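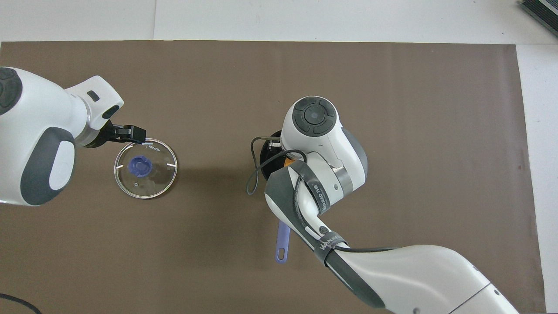
Most of the trouble people have with a new pair of grippers comes from the first afternoon, when they bolt everything on, press go and then blame the fingers. I did exactly that with my first set, so this section is the order I do things in now, and it's the order I'd like you to try before you change any of the numbers in the Plovero controller. I use kitchen stuff for nearly all of it. A glass lid is a brilliant test piece (thin rim, slippery, see-through, and you'll know straight away if you've been rough with it), and I like to have the left gripper clamped on the rim of one while the right arm deals with a frying pan. Put a plain brown mat under the lot, too. It's kinder to the lid than a bare white tabletop.

## 4. Comparing two sets of fingers

You'll need both arms mounted and homed (section 2), the head camera talking to the controller (section 3), and two sets of fingers to compare. I'm going to call them the Brerkix fingers and the Fraser fingers, because those are the two we keep in the drawer. The Brerkix ones are flat and stiff. The Fraser ones have a soft pad and a bit of give at the tip. If yours are something else, the steps are the same and only the starting forces will differ.

**Caution:** turn the arms off at the wall before you change fingers. The stop button on the Plovero box stops the motion but it leaves the gripper motor live, and I've had a thumb nipped that way. It hurts more than you'd think!

### 4.1 Fitting the fingers

1. Park both arms using the *Rest* pose and wait for the light on the controller to go steady.
2. Switch off at the wall.
3. Undo the two screws at the base of each finger. Keep them in a saucer or something, they're tiny and they roll.
4. Slide the old fingers out and the new ones in. There's a small notch on the inside face, and the notches should point at each other.
5. Do the screws up finger-tight, close the fingers together by hand, check the tips meet, and only then nip them up properly. If you tighten first you'll get a crooked pair and a very confusing hour.
6. Power up again and pick **Set-up > Gripper > Find closed**. The gripper will shut slowly, open, and shut once more.

*Note:* do step 6 every single time, even if you're putting back fingers you had on yesterday. The controller remembers the closed position of whatever was fitted last and has no way of telling that you've swapped them.

### 4.2 Tidying the cable

I know, cables. But a badly run one has spoilt more of my tests than any gripper has. The cable needs to follow the arm from the forearm to the wrist with one loose loop near the wrist, big enough that the wrist can turn 90 degrees either way without the loop going tight.

1. Put the arm in *Reach* pose.
2. Turn the wrist slowly with the jog buttons, all the way to one side and then the other, and watch the loop.
3. If it pulls tight, let some cable forward from the forearm. If it flops down past the fingers, take some back.
4. Do the same on the other arm. Don't just copy the first one over, as the loop falls differently on the right.

Keep an eye on anything trailing over the corner of the mat as well. An arm coming in low will happily catch it and drag the mat along, lid and all.

### 4.3 Setting the starting force

The force setting on the Plovero runs from 0 to 4,000. Those aren't newtons or grams or anything you can look up, they're just the controller's own units, and Bindu Varghese (who wrote most of the gripper code) has told me more than once to stop converting them. So:

| Fingers | Start at | Go up in steps of |
|---|---|---|
| Brerkix (stiff) | 800 | 15 |
| Fraser (soft pad) | 800 | 90 |

Yes, the same start for both. The stiff fingers want small steps, as there's very little between "slides off" and "too tight" on a glass rim. With the soft ones you can be a lot bolder.

**Caution:** never begin at the top and work down. The top of the range is for solid lumps of metal. On a glass lid you will be sweeping up.

### 4.4 The lid test

This is the one I'd do if I only had time for one.

1. Lay the lid flat on the mat, knob up, on the left arm's side.
2. Bring the left arm in from the side with the wrist angled down towards the middle of the table. You want the fingers either side of the rim, one just over the glass and one just under.
3. If the lower finger can't get under, don't force it. Fold a bit of cloth beneath the far edge of the lid so the near edge tips up slightly, or pick a lid with a deeper rim.
4. Close at the starting force.
5. Lift by a finger's width and hold it there. Look for the lid turning in the fingers. It nearly always turns before it slips, so a turning lid means you're one or two steps short.
6. Put it down, go up one step, and try again until it lifts without turning.
7. Write the number down. Then do the whole thing twice more, and if the three numbers don't agree, go back and check that the finger tips meet.

You can also grab the lid by the knob, and it's well worth trying, but keep it as a separate test with its own column. A knob is easy. Both sets of fingers cope with a knob. If you mix those results in with the rim ones, everything looks wonderful and you've learnt nothing about the fingers (I've got a whole notebook from May like that).

*Note on the camera:* clear glass is hard going for the head camera, which tends to see straight through to the mat. In the Plovero view you'll often get a decent outline for the metal rim and the knob and a big hole of nonsense in between. That's fine for this test. Set the target point on the rim by hand, and leave automatic targeting switched off until section 6.

### 4.5 The pan test

The pan belongs to the other arm and asks a different question. With the lid you're finding out how gentle the fingers can be; with the pan it's how well they hang on when the weight is all off to one side.

1. Set the pan on the mat on the right arm's side, with the handle pointing back towards you.
2. Bring the right arm in from the near corner. Go over the pan and come down on it, and don't let the forearm rest on the handle.
3. Take hold of the near rim, close at the starting force and lift a finger's width, the same as before.
4. Watch the far side of the pan. If it droops, go up one step.
5. Once it stays level, tilt the wrist a little each way. Still level? Lovely, write it down.
6. Now repeat on the handle. The handle on ours is a smooth one and the stiff fingers slide along it something rotten, so have your hand near the stop button.

Lizelle Cele does this test with a splash of water in the pan and says it shows up wobble far better than watching the rim. She's right, but please get the numbers dry first and keep a towel by the controller.

### 4.6 Both arms at once

Only go on to this when the lid and the pan have each passed alone. The arms share the space over the middle of the mat, and the controller's idea of where that space begins is a bit optimistic.

1. Open **Set-up > Shared area** and draw the boundary down the centre of the mat.
2. Set the speed to *Slow* for both arms.
3. Run the left arm's lid grasp and leave it holding the rim, without lifting.
4. Run the right arm's pan grasp.
5. Check the gap between the two wrists. If you can't get a flat hand between them, move the lid further left and begin again.
6. Lift the lid, then the pan. Lower the pan, then the lid.

**Caution:** if you press stop with both arms holding something, they will stay holding it. Choose **Release left** or **Release right** from the menu, one at a time, with your other hand under whatever's coming down. There is a **Release both** button. I would pretend it isn't there.

### 4.7 What I ended up with

You'll want your own numbers, but in case it's useful: I got on better with the Fraser fingers for the lid and the Brerkix for the pan handle, which surprised me, given how much they slid at first. They needed a good few more steps and then they held like anything. Pieter Moodley ran the same tests on the Hatitetti arms and found the soft pads better for both, so the arm clearly has a say in it. The soft pads also pick up grease. Wipe them between runs with a barely damp cloth and let them dry before the next one, or your second set of numbers will come out higher than your first.

If a gripper buzzes while it's holding, the force is set higher than the fingers can reach. Drop it by one step and the noise should go. If it doesn't, do *Find closed* again, and if it still buzzes after that, have a look at the fault list in section 9 before you take anything apart.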